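Truleck puts hand-taught sweeping to the test, and keeps the claims small

Truleck today published results from its June trial with Clorby, in which operators steered a pair of robot arms by remote control through 258 rounds of sweeping litter into a dustpan. The company does not say the arms can clean a house. 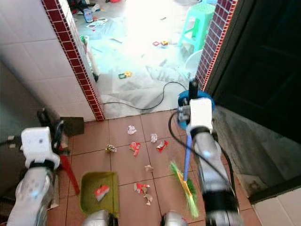
Steering a broom well proves the operator can sweep, Iwona Baran said, and she wants to see the arms manage a floor with no one at the controls.

Truleck accepts the point. It threw out 55 rounds as too clumsy to learn from. Unaided runs have yet to be scored.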